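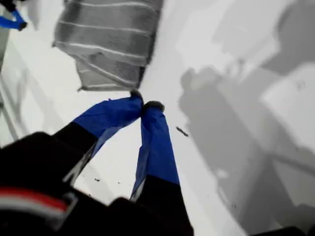 빌토우(Biltow), 저온 경화형 수성 바닥 도료 '그레네로(Grenero)' 공급 개시

산업용 도료 제조사 빌토우는 11월 21일 저온 경화형 2액형 수성 에폭시 바닥 도료 그레네로의 공급을 시작한다고 밝혔다. 적용 대상은 물류창고, 식품 가공장, 지하 주차장의 콘크리트 바닥이다. 기존 제품인 모리스(Morris)는 재고 소진 시까지 병행 판매한다.

그레네로는 주제와 경화제를 현장에서 혼합해 사용하며, 도포 두께는 1회 200마이크로미터를 기준으로 한다. 하도는 전용 프라이머를 사용해야 하고, 타사 프라이머 위에 시공할 경우에는 사전 부착 시험 성적을 제출해야 품질 보증이 적용된다. 혼합 후에는 가사 시간 안에 도포를 마쳐야 한다. 가사 시간은 온도별로 기술 자료집에 수록되어 있다.

회사는 지난 4월부터 시공 현장 26곳에서 시험 도포를 진행했다. 현장 평가를 총괄한 졸탄 치즈머디어 기술부장은 "동절기 시공에서 가장 많이 접수된 불만은 경화 지연에 따른 표면 백화였다"며 "수지 입도와 경화제 배합비를 조정했고, 습도가 높은 지하층에서는 환기 조건을 별도로 규정했다"고 설명했다.

색상은 회색 계열과 녹색 계열을 우선 공급한다. 적색 계열은 안료 분산 안정성 검토가 끝난 뒤 일정을 공지한다. 포장 단위는 주제와 경화제를 합한 세트 기준이며 소분 판매는 하지 않는다.

유통은 릴리코(Lilico)가 맡는다. 릴리코의 커털린 코즈머 영업이사는 전국 대리점 147곳에서 주문을 접수하며, 도서 지역은 운송비가 별도로 청구된다고 밝혔다. 시공업체 대상 기술 교육은 신청 순으로 배정된다. 교육 내용은 바탕면 함수율 측정, 연마, 균열 보수, 혼합 및 도포 순서로 구성된다.

모리스로 시공한 바닥에 그레네로를 덧칠할 경우 기존 도막을 전면 연마한 뒤 분진을 제거해야 한다. 들뜬 부위는 콘크리트 면까지 제거하고 보수재로 메운다.

기술 자료집과 물질안전보건자료는 대리점을 통해 배포한다.

보도 관련 문의: 빌토우 홍보팀 비안커 퓔뢰프

공유 211 · 댓글 3

방수쟁이
모리스 위에 덧칠할 때 전면 연마는 좀 부담스럽네요. 부분 연마로는 보증 안 되나요?

현장소장K
적색은 언제 나옵니까. 소방 구획 표시 때문에 꼭 필요한데 일정이라도 알려주세요.

mint_floor
작년 겨울에 백화 때문에 주차장 한 층을 다시 했습니다. 자료집 받으면 5도 이하 조건부터 볼 생각입니다.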